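Home » About Us

About Kaijage

Who we are

Kaijage is a small company in Nistodcombe. We gather examples for learning systems, so that robots can learn work with the hands from people who already know it. Mutua Nzioka started the company in June with one robot arm and a borrowed bench. Today we are four persons and we have 2 work cells, which we call Ziltar and Prirnel.

What we do

A customer tells us which task the robot must learn. We prepare the parts, we write down the rules for a good example, and then our operators guide the arm through the task many times. Each example is saved with the pictures from the wrist camera and the movement of the joints.

Our best known set is the block puzzle. It has a red base with blue, yellow, purple and green pieces, and the green one is the most difficult to place.
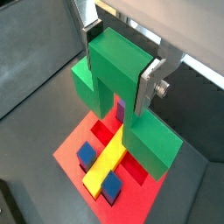

The green piece in the gripper, over the red base.

The set has 1004 examples at this moment. No example is longer than 60 seconds. We change the position of the base between the examples, because a system which sees always the same place will learn only this place.

We keep also the examples where the operator makes a small mistake and corrects it - many customers ask for these. They are marked separately.

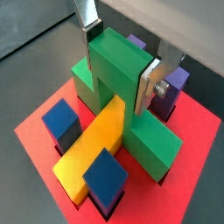
Work with us

We are glad to receive questions from companies and from universities. Please write to us which task you have in mind and which gripper you use. Visits to Nistodcombe are possible after agreement.

Page last changed: Jan 24, 2023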